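首页 归档 项目日志 标签 关于
阅读时间 7 分钟

2022年12月11日

今天全天做采集，任务是饰品分拣入盘。课程项目的分工上周已定：我负责动作规范和数据清洗，Mawar 负责标定和时间同步，Kanokwan 写训练脚本，Thanakorn 管硬件。组名仍用 Lokonero，提交表上已经填了，不再改。

上午先处理遗留问题。11月那批数据的主要毛病是开合量读数漂移：同一物体、同一夹持位置，前后两段的读数对不上。Thanakorn 怀疑是编码器零点，我怀疑是指尖固定螺栓松动。把两只手持夹爪都拆开检查，左手那只确有一颗螺栓没有拧到位，右手那只正常。重新上紧后做零点校准，全开、全闭各重复几遍，读数一致。零点值写进配置文件，旧文件改名保留，没有覆盖。

之后确定物体清单。课程要求至少包含刚体和柔性体两类。刚体用手镯和发夹，柔性体用串珠手链。金属链节手链介于两者之间，夹起后形状由夹持点决定，先归入柔性体，训练时另设一个标签，方便以后拆出来单独看。清单发给 Kanokwan，她要求物体名一律用英文小写加下划线，已照改。

动作规范第三版，改动如下：
一、起始位姿统一为双爪悬于托盘前沿上方，指尖朝下，停一秒再动。
二、接近阶段不允许中途改换目标。
三、夹持柔性体时夹中段，不夹端头。
四、提起后保持一拍，再平移，再下放。
五、松开之后先竖直退出，再横移。第二版没有写这一条，结果退出时手链常被指侧带起，这类片段清洗时最费工夫。
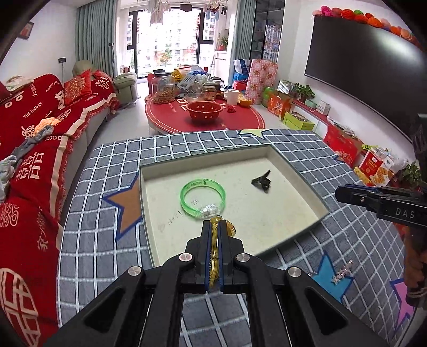
柔性体的难点集中在下放。刚体松开即到位，手链松开后还会摊开一段，落点不等于夹持点的投影。如果标签只记夹爪位姿，模型学到的是“手到了”，链子有没有完整落在盘内并不知道。我的意见是每段末尾补一个结果标签，分盘内、压边、盘外三档，由人工看末帧判定。Kanokwan 认为三档太粗，想标轮廓。我按现有人手估了一下工作量，轮廓做不完。暂定三档，轮廓只在验证集上做。

另一个问题是遮挡。夹持中段时，两指之间的部分看不见，只有上方翘出的一小截和下方垂下的部分可用。试过把夹持深度减小，遮挡少了，滑脱多了，得不偿失。改回原深度，遮挡留给网络自己处理。

下午按规范连续采集，Thanakorn 和我轮流操作，Mawar 看日志。累计有效片段到 861 段，目标是 1000 段。今天剔除 29 段，原因按出现次数从多到少排列：起始停顿不足；退出时带起物体；双爪时间戳错位。最后一类必须查清楚，前两类属于操作习惯，重采即可。

时间戳错位的排查过程记在这里，免得下次重来。现象：两只夹爪的轨迹各自平滑，合在一起看，交接动作里右爪总比左爪晚。先查存储，写入没有丢帧。再查时钟，开机后先后对时，间隔较长时偏差随时间增大，属于正常漂移，量级不足以解释现象。最后查到是 Mawar 的同步脚本在重连之后沿用了旧的偏移量，没有重新计算。她当场改了，加了一行断言，偏移量的时间早于本次连接就直接报错退出。改完重跑双爪同时敲击桌面的测试，两路峰值对齐。受影响的片段能用敲击峰回算的就回算，不能回算的丢弃。

标记用的铅笔线也讨论了一次。Thanakorn 主张在托盘里画参考位置，方便复位，每段的初始布置可重复。我的顾虑是模型会把笔迹当作线索，换一个干净托盘成功率就掉。折中方案：训练集里混入不同的托盘朝向，验证时用没有任何笔迹的托盘单独跑一组，两组结果都写进报告。如果差距明显，就承认差距，不做修饰。

背景随机化暂不做，电视、沙发和窗户都会进画面，属于自然变化。桌布图案倒是有用，纹理多，视觉里程计的特征点数量充足，比之前在 Wiriya 自习室那张白桌上稳定得多，白桌那次跟踪丢失频繁，几乎没有一段能从头用到尾。结论：桌面要有纹理，反光要少。窗外光线变化对跟踪的影响还没有量化，傍晚那批单独打了标签，回头对比重投影误差。

和指导老师 Kamonchanok Thammasiri 通了一次电话。她提了两点。第一，报告里不要只写成功率，要把失败分类，并附每类的典型片段。第二，基线要公平，单爪基线的数据量应与双爪一致。第二点我们原先没有考虑，现有单爪数据偏少，需要补采。她还问到中期演示放在哪里，我答 Cistbridge 的小教室，场地申请已交，未批复。

Lovely Gatchalian 那一组做的是叠毛巾，进度比我们快，用的是同一套采集流程。她把清洗脚本发了过来，里面有个按指尖速度切分阶段的函数，可以直接用，阈值需要重调。柔性体的提起阶段速度低，按她的阈值会被误判成停顿。我试了 2 组阈值，第二组切分结果与人工标注基本一致，先用着。引用来源写进了脚本头部注释。

晚上 Kanokwan 在 Havon 机房跑了第一轮训练，只用刚体子集。损失下降正常，验证曲线还没有平。现在看不出什么，等柔性体数据并进去再评估。

待办：
- 补采单爪基线，动作规范同第三版，删去双爪交接部分。
- 发夹的夹持朝向目前全是平行于短边，补垂直方向。
- 结果标签由两人独立标，不一致的挑出来复核。
- 数据备份到第二块硬盘，校验和一并保存。
- 螺栓加防松胶，等 Thanakorn 买来再弄，在那之前每次采集前手动检查一遍。

操作时间长了右手虎口酸，连续采集的后半段动作明显变慢，速度曲线上看得出来。下次缩短轮换间隔。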